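About Us

Welcome, and thank you for stopping by! If you found this page you are probably wondering who we are and whether the Anolura School of Languages might be a good place for you, or your mother, or the coworker who keeps saying she is going to learn Portuguese one of these years. We hope so. Get yourself a cup of something and we'll tell you how the school came to be.

Anolura opened in Farnton with one evening class in beginner's Spanish and seven students, two of whom had come in by mistake looking for the tax preparer next door (they stayed, and one of them went on to finish the intermediate course). Our founder, Baldur Ragnarsson, had moved here from Iceland and spent his first winter trying to learn English from radio call-in shows and the backs of cereal boxes. He learned plenty that way, including more than he wanted to know about transmission repair, but what he missed was company. He wanted a room full of people who were as lost as he was and didn't mind laughing over it. When he couldn't find one, he started it himself.
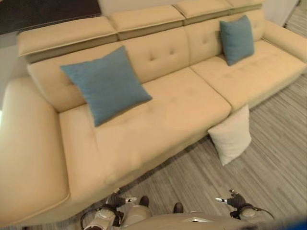

The idea hasn't changed much. Our groups never go over 15 people, and most are smaller. You will be talking from the first evening, badly to begin with, just like the person next to you. We do teach grammar, and some of our teachers love it dearly, but it comes in when you need it to say something you already want to say. A student who wants to tell the class about her terrible vacation will pick up the past tense a good deal faster than one who has been handed a chart of it.

We now offer classes in Spanish, French, Italian, Portuguese, Mandarin, Icelandic (of course!) and English for newcomers. The English program is the one closest to Baldur's heart and it has always been priced as low as we can manage. If the fee is still a problem, please talk to us anyway. There is a fund for exactly that, named for the Cheung family, who ran the bakery on the corner for many years and sent over a tray of almond cookies at the end of every single term. 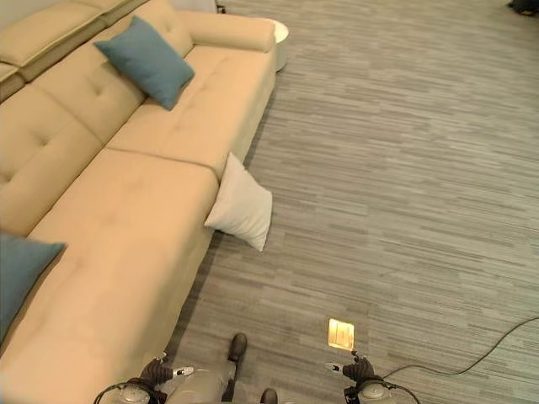

People often ask how long it takes. It's a fair question and we never have a very satisfying answer, as so much depends on what you want to do. If you would like to order dinner and chat with a taxi driver, one or two terms will carry you a long way. If you are planning to read novels or work in your new language, you're looking at years, with some flat stretches in the middle when you feel you have forgotten everything. Those stretches pass. We have a Monthly Supper for getting through them, where everybody brings a dish and a story to go with it, told in whatever language they are studying. The lasagna speech of a few years back is still quoted in the hallway.

Our fall term begins in September and runs for 15 weeks, with a break in the middle. Winter and spring terms follow the same pattern. Every new student who isn't a complete beginner has a short conversation with a teacher first so we can find the right group - it's friendly, there is nothing to study for, and if the group turns out to be wrong you can move within the first two meetings without any paperwork.

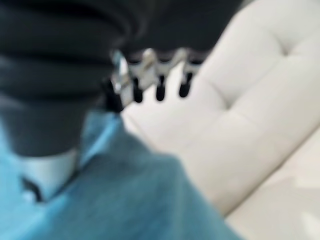
Anolura School of Languages - Conversation and Community Team

We are the ones who answer the phone, match up conversation partners, plan the suppers and look after the lending library. The library has 572 books at the moment, from picture books to a very fat Italian cookbook, and any enrolled student may borrow two at a time. We would dearly like more easy reading in Mandarin and French, so if you have some at home that has been read to pieces and loved, bring it by.

Conversation partners meet once a week for an hour, half in one language and half in the other. We have 29 pairs going this term, and several have been meeting for so long that we suspect very little studying gets done anymore. That's fine with us.

If you'd like to visit before you sign up, call or write and we will find you a class to sit in on. Street parking is free after six, and the Dristine Avenue bus stops right across from our front door.

Page last updated 2023-09-08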